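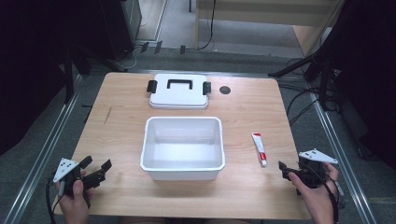
What the Medicine Cabinet Is Hiding

Most homes in Graludville have one: a cabinet, drawer or tub where medicine goes and seldom comes out. The pharmacy on Vasconcelos Street took in more than 1000 expired items last July, and the staff there expect more this year.

Creams are the worst offenders. A tube is used for 3 days, the rash clears up, and the rest stays put for 5 years. The date is usually pressed into the crimped end, where it is easy to miss.

The bathroom is a poor place to keep any of it. Steam gets into bottles and softens pills. A bedroom closet works better – high up, if there are children in the house.

Go through everything 2 times a year. Keep the leaflets with the boxes, and take old tablets back to the pharmacy counter, which is open until 6 p.m.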